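Looking after a hardware wallet at home

Most advice on keeping cryptocurrency safe is written for people with a safe, a solicitor and a second home. The rest of us have a kitchen drawer. These are the habits that have survived in our house since I bought my first coins and began worrying about damp.

Write the recovery words in pencil. Cheap biro fades, and gel pen runs the moment a mug goes near it. Use plain card, print in capitals and number every word, then read the list back against the screen before you put anything away. My sevens look like ones, which I found out on a long August evening.

Don't photograph the card. Your phone will helpfully send it to three other devices and a tablet you gave to your nephew.

Keep the card and the device in different rooms. I used to keep both in the Hellström biscuit tin, along with the spare fuses, and felt very clever about it. A burglar likes biscuits as much as anyone.

If you go for a metal plate, practise the lettering on an old tin lid first. The Plarport punch set cost me more than I'd care to admit, and my first attempt reads like a ransom note. Put a folded towel under the work or the whole terrace will know you're at it.

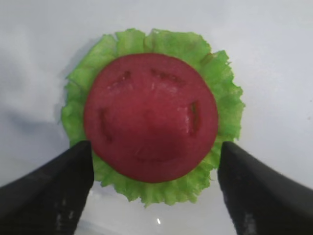
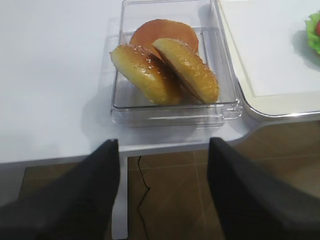
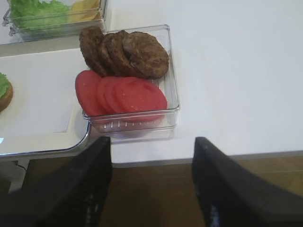 A reader in Virnside writes that the towel is a mistake, as the plate bounces and every letter comes out twice. Use a scrap of hardwood, she says, and hit once, properly. She has done 131 letters that way and spoiled 7. I tried it and she's right, though the neighbours preferred the towel.

Label the cable. Wallets come with a short lead that looks like every other short lead you own – a dab of nail varnish on the plug will do.

Test your backup with a small sum before you trust it with a large one. I moved roughly £400, wiped the device and restored it from the card at the kitchen table. It took most of an evening and a second pot of tea.

Leave a note for whoever sorts out your affairs, saying that the thing exists and where to start looking. Leave the words themselves out of it. Mine is filed under Justatlow, the name of our old boiler, and I have had to tell two people that already.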